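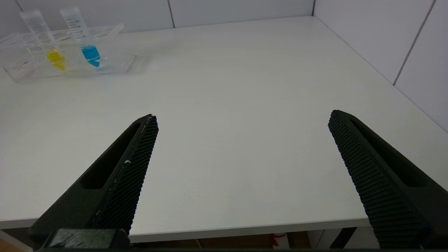

Danica Hudec wrote back on the last report that the hat patterns were further along than she expected and the glove patterns further behind, and asked for the reasons in writing. The glove section is longer this time.

**Vintage Accessories Pattern Project, progress to the end of January**

**Hats.** The cloche and beret blocks are drafted, graded to five sizes and sewn up in wool felt. Tegwen Gwilliam finished the last brim correction on the cloche, where the left side was dropping lower than the drawing. Instruction sheets are with the printer in Dromatthorpe. The first run is 800 copies.

**Gloves.** We planned to copy the 1930s gauntlet from the Hoekstra sample book. The book shows the cuff and the thumb but leaves out the fourchettes, the narrow strips between the fingers. Jenő Tóth drafted these from a worn pair bought at auction. The first version pulled across the knuckles. The second fits in cotton but has not been tried in leather. We lost most of December to this.

The leather is also late. Nidero shipped 30 skins, and the finish was too stiff for hand stitching. They have agreed to exchange them and we pay return freight.

**Sample book.** Of the 158 plates, 69 are now cataloged with garment type, date range and closure. Ebenezer Dramani is working through the collars and cuffs first, as those are the pages readers ask for. Several plates carry two dates. We record both and do not choose between them.

**Budget.** Spending on fabric is under plan. Spending on freight is over, and the skins will add to it. We ask to move the unused fabric money to freight. No increase in the total is requested.

**Next period**

- Sew the gauntlet in the replacement leather, two sizes
- Finish cataloging collars and cuffs
- Send the hat patterns to the Wadance sewing group for testing
- Start the spat pattern, if the gloves are done

The spats were due to start in February. March is more likely.

Tudor Preda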